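Can it fit a CPU yet?

Hòa Hầu asked on Tuesday whether a machine could take over the upgrade bench at Omthorpe. Wiping a flat panel, yes. Fitting a processor is harder. The chip has to be lifted by its edges, turned the right way and set down square, with no sideways push on the contacts.

Our script made 40 attempts in February and needed a hand in 6 of them. Cables remain the worst part, as they never lie the same way twice.

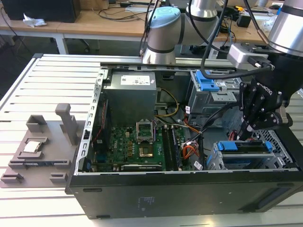
Socket open, chip still in its recess on the printed fixture.

Memory is next on the list.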